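About Us

Hi, and welcome to Hasteteo! If you got here by way of the hot sauce essay, sorry about your family reunion, and I'm glad you came.

I started this place at my mother's dining room table in September, the year she finally let me have the good chair. I'm the youngest of 4 kids, which means I grew up with no say over the radio and an awful lot of material. For years I told the same stories at parties (the canoe, the wedding cake, the time my sister convinced me I'd been mailed to our parents from Canada) and people kept saying I should write them down. So I did. Then my friends started handing me theirs, and then their cousins did, and somewhere in there it became a website with an actual budget.

What we publish is short true writing about families. Brothers and sisters mostly, but also aunts, step-everybodies, grandparents who cheat at cards, and the neighbor who was at every Christmas and might or might not be related to you. Funny is great. Sad is fine too. My own favorites tend to start out as one and wander over to the other while you're not looking.

There are 208 stories up as of this week. The oldest ones are a little rough and I've left them that way on purpose, mostly because my brothers would notice if I went back and made myself look better.

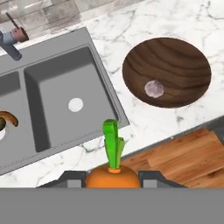

The name is a family thing. When my sister was 2 she had a word for whatever she wanted and couldn't reach, and the word was "hasteteo." It covered cookies, the dog, and the moon. We all still use it, and my dad once yelled it in a hardware store and got helped right away.

I don't do all of this alone anymore, thank goodness. Tanov, a tiny print shop two streets over from me, puts together our yearly paperback, and they have been very patient about my commas. Kourkoulas is the coffee place that lets us take over the back tables for reading nights. Those are free, they start at 7, and they end whenever the last person stops telling the one about their uncle. If you come, get the walnut thing. I don't know what it's called, I just point.

We also run a workshop named Prikach for folks who swear they can't write. It's 9 evenings long, there's no homework, and you're allowed to bring a relative to argue with. (One pair of sisters took it twice and still don't agree on who broke the lamp.)

Want to send us something? Please do! Keep it under a thousand words, make sure it really happened, and ask yourself whether you could read it out loud with that person sitting across from you. You can change names if you need to. I changed my oldest brother's once and he called to complain that the new one made him sound short.

I read everything myself, usually late at night in my robe, so it can take me a few weeks to answer. If a month goes by, nudge me. The next reading night is 13th February and the sign-up sheet is on the events page.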